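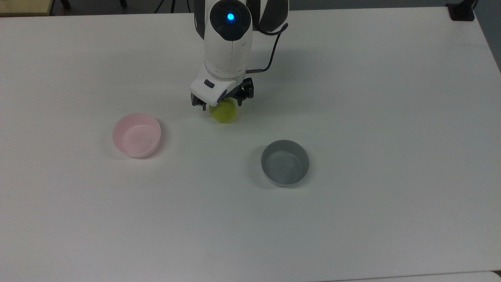

Weiß auf Weiß, mit einem kleinen blauen Licht

Gravix Namensanhänger aus Silber, graviert

Den Gravix habe ich zuerst für meine Schwester gemacht, zum zweiten Kind, und danach wollten ihn plötzlich alle haben! Es ist ein schmaler Stabanhänger aus 925er Silber, vierkantig, und auf jeder der vier Seiten ist Platz für einen Namen, ein Datum oder Koordinaten (die von der Berghütte, vom ersten Kuss, fragt mich lieber nicht, was ich schon alles gravieren durfte).

Pro Seite passen bis zu zwölf Zeichen drauf, Leerzeichen zählen mit. Umlaute gehen, nordische Buchstaben auch, das å in Bråten sieht in der Schreibschrift sogar richtig hübsch aus. Emojis mache ich nicht, ein Herz oder einen Stern aber sehr gern.

Schriften: Ihr habt die Wahl zwischen zwei. »Bråten« ist die schlichte, gerade Druckschrift und bleibt auch nach Jahren gut lesbar. »Prukora« ist meine Schreibschrift, etwas verspielter, mit langen Schwüngen am Anfang und am Ende. Bei langen Namen rate ich zu Bråten, sonst wird es eng.

Die Kette ist dabei, eine feine Ankerkette mit Karabiner. Sie hat hinten 5 cm Verlängerung, ihr könnt sie also mal zum Rollkragen und mal zum Ausschnitt tragen. Wer schon eine Lieblingskette hat, bekommt den Anhänger auch solo, dann bitte im Bestellfeld »ohne Kette« anklicken.

Puspita Chong hat mir im Februar geschrieben, dass sie ihren seit der Hochzeit nicht mehr abgelegt hat, auch nicht beim Schwimmen. Freut mich riesig, aber bitte macht das nicht nach, Chlor mag Silber gar nicht! Wenn er dunkel wird: weiches Tuch, ein bisschen reiben, fertig. Zahnpasta bitte im Bad lassen.

Zum Bestellen schreibt ihr eure Texte einfach in die Felder Seite 1 bis Seite 4. Genau so, wie ihr sie eintippt, kommen sie auf den Anhänger, also einmal mehr auf Tippfehler schauen. Gravierte Stücke kann ich leider nicht zurücknehmen. Leere Seiten bleiben poliert, das sieht auch schön aus.

Verschickt wird in einer kleinen Schachtel mit Leinenbeutel. Eine Karte schreibe ich auf Wunsch von Hand dazu (meine Schrift ist lesbarer geworden, versprochen).

Artikelnummer: 3864
Material: 925er Silber, poliert
Gravur: bis zu vier Seiten, im Preis enthalten
Schriften: Bråten, Prukora
Verlängerung: 5 cm
Passend dazu: Ohrstecker Sukarville

Fragen zur Gravur? Schreibt mir einfach über das Kontaktformular, ich antworte meistens abends.
Eure Randi Nygård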